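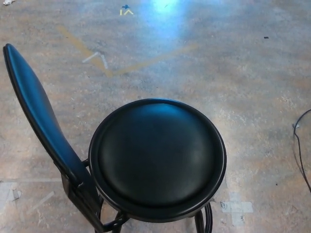 Head camera depth drops out on glossy black vinyl. Change camera or change settings?

Asked 2021-04-19 by Hiyori Hayashi
Tags: depth-camera, stereo, exposure, mobile-base

We are comparing two head cameras for a mobile base with one arm. The test task is to drive up to a bar-stool-style chair, stop beside it, and push it by the backrest to a floor mark. The head looks down steeply at the final approach, so the view is mostly seat and concrete.

Camera A is a Warnberg stereo unit with a projected pattern. Camera B is a Grindance time-of-flight unit. Both are mounted on the same bracket, one at a time, and calibrated to the arm base with the same board.

The problem is the seat. It is padded, domed, smooth black vinyl. The concrete comes back fine on both cameras. On the seat, A returns a ring of points along the rim and almost nothing in the middle. B returns points over the whole cushion, but the part where the overhead light reflects is pushed down, as if the cushion had a dent in it. The backrest is the same material and behaves the same way, except that the edges are better on A.

What I have tried:

Raising exposure on A. The dark half of the cushion fills in a little, then the glare spot on the concrete saturates and I lose floor there.

Turning the projector on A to full power. Small improvement at the rim, none in the center.

Hole filling in the driver. It closes the seat but also joins the seat to the floor, and the planner then sees a ramp.

Averaging 12 frames on B. Noise goes down, the dent stays where it is.

The planner only needs the backrest outline and a safe height for the seat. Is this worth solving in settings, or should I be looking at a different camera? Budget allows one more unit. The controller is a Sowerby, and I would like to keep it.

2 answers

Answer 1 (accepted)

You have two separate faults, and neither is a broken camera.

On A, the matcher needs texture. Smooth black vinyl gives it none, and the projected pattern is either absorbed or reflected away from the lens. The rim works because it has a contrast edge against the concrete. More projector power will not change this much on a surface that reflects like a mirror.

On B, the dent is most likely multipath. Some of the light reaches the sensor by a longer route, so the range reads long. Averaging removes random noise and this is a bias, so your result is what I would expect.

Things to do before buying anything:

1. Turn off hole filling. Keep the holes and pass them to the planner as unknown.

2. On A, set exposure manually from a region on the seat, take one frame, then set it from the floor and take another. Merge the two depth images and keep the valid pixel from whichever has it. If both are valid and disagree by more than your stated error, drop the pixel. This halves the rate. For a stationary chair that should not matter.

3. Move the head sideways between captures and repeat. The highlight moves across the cushion with the viewpoint, the geometry does not. Two views will get you more of the dome than any change in gain.

4. Fit the seat. It is a round disc with a rim you can already see. Fit a circle to the rim points, take the plane, and add a fixed margin above it for the dome. Measure the margin once with a ruler.

Step 4 alone may be enough. You asked for a safe height, and a fitted plane plus a margin gives you one without a single good depth pixel in the middle of the cushion.

For the backrest, segment it in the color image and use depth only along the border. Black on tan and gray concrete is an easy split. Watch for shadow and for anything else black near the chair. Cables on the floor will be picked up by a simple threshold, so filter by width.

I would keep A. Its failure is a missing value, and a planner can handle a missing value. B gives you a wrong number with no flag on it.

Comments on this answer:

Hiyori Hayashi: Steps 1 and 4 are in. The circle fit is stable when at least half the rim is visible. When the backrest covers more than that, it jumps. I will try the sideways move next.

Answerer: Fix the radius. You know the chair, so solve for center and plane only.

Hiyori Hayashi: Fixed radius works. Over 296 approaches the fit was rejected 2 times, both with the base stopped too close. Accepting this.

Answer 2

We had the same thing at Bristholm with black office chairs. Matte spray on the seat fixed it. The kind used for scanning parts, not paint. Wipes off.

Also check your Sowerby firmware. The version from June last year had a timestamp offset on the camera trigger and it made our clouds look smeared when the head was moving. Might not be your problem.

Comments on this answer:

Hiyori Hayashi: The head is stopped during capture, so I do not think it is the trigger. Spray would change the surface we are supposed to be testing on.

Answerer 2: Fair. Dull tape strips on the seat would do it too if you only need it for calibration.

Viewed 2,626 times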